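Prerholm Acupressure Mat, two months in

I bought the Prerholm after a Saturday meditation class where Siiri Kļaviņa had us lie on them for the last part of the session. It cost $39 with the neck pillow. I use it most evenings before bed.

The first few minutes are sharp. Wear a T-shirt to begin with and go to bare skin when you feel ready. By the second week I could stay on it for a full track of breathing practice.

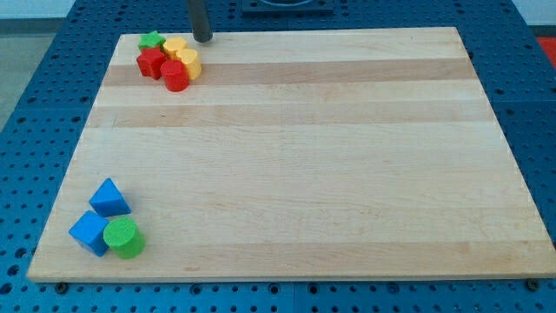 The pillow is the weak part. It is too firm for me and slides on a bare floor, so I roll up a towel and use that. The cover comes off for hand washing, but the foam has to be taken out first and is a pain to get back in.

I can't say it does anything for energy flow, as the leaflet claims. My shoulders do feel looser and I fall asleep faster. Four stars. I would buy the mat again without the pillow.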